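3.2 Reporting rules for simulated trials

Existing guidance says a great deal about fences and very little about dice. Under the Stera rules, a trial counts only if the object can be seen from the wrist before the fingers close. We applied this to all 1283 simulated runs and lost 278 of them, along with some pride.
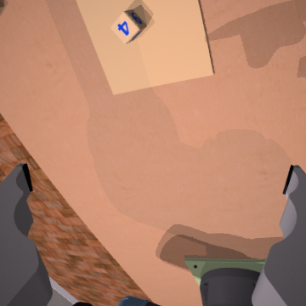
Figure 2. Wrist view in simulation: die on the pad, open fingers at either side.

Shadows must stay switched on. Turning them off flatters everyone's results, ours included.

Comments

Wim De Graaf: Which 278? Please list them.

Kobe Desmet: Appendix, once it exists.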